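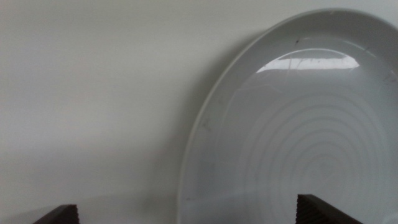 Hard Soap, Slowly: A Conversation at Clumell

Clumell makes one kind of shaving soap, a triple-milled tallow puck, and has sold it under the Lubis name since 2000. The soapmaker who runs the milling room agreed to talk on the condition that we keep to the process and leave the perfume out of it.

The base is tallow and stearic acid, saponified with both potassium and sodium hydroxide. The potassium soap gives a fast lather and the sodium soap gives a hard puck. "People ask for more potassium because they want it to lather right away," the soapmaker said. "Then they write in because it went soft in the bowl. You pick where you want to sit between those two."

After cooking, the soap is dried, cut into noodles and passed through steel rollers. Each pass breaks up lumps and evens out the moisture. Finished pucks then sit on racks for 35 days. Glycerin stays in. It holds water at the skin, and the soapmaker regards washing it out as a mistake in a shaving product, whatever it does for the price.

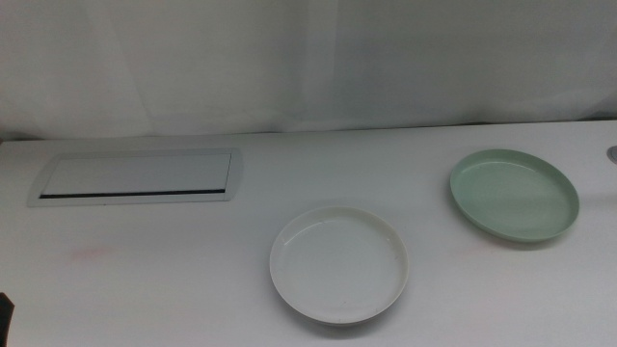 Stumlow, which supplies the tallow, takes a different view of the cure time and told us by email that a well-dried noodle should need no more than 11 days before wrapping. The soapmaker has heard this before. "They are right about the water content. I'm after the crystal structure, and that keeps changing after the weight stops dropping."

A batch is 200 pucks. Larger batches were tried in January and dropped, as the outer part of the kettle cooled before the center had finished. The test for each batch is plain enough: one puck is loaded with a damp badger brush, the lather is worked in a bowl, and it is left standing while the next job is done. If it has collapsed by the time someone comes back, the batch is held. 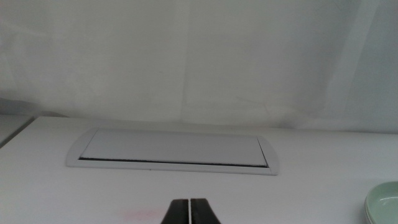

White tabletop and backdrop.

Hard water came up more than once. Calcium and magnesium bind with the soap and form scum before any lather builds, and no recipe fully gets around it. Clumell adds a small amount of a chelating agent, which helps. For very hard water the soapmaker suggests distilled water in the bowl and tap water for the rinse. "It sounds fussy. It's a cupful."

On loading the brush, the advice was to use less water than seems right and add it later in drops. A brush that goes in dripping picks up foam, and foam has no body. Soaking the puck beforehand makes little difference with a milled soap -- the water stays on the surface -- and the soapmaker pours it off.

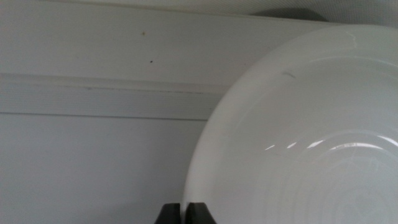 Ceramic plate with concentric ridges.

The next product is a refill puck for the Drellesia bowl, which has a narrower base than most. It needs a new die and nothing else, though the die has already been sent back once with the wrong taper. "The soap is the same soap," the soapmaker said. "I'd like that printed on the wrapper, but there isn't room."

The refill will be sold unboxed, in waxed paper.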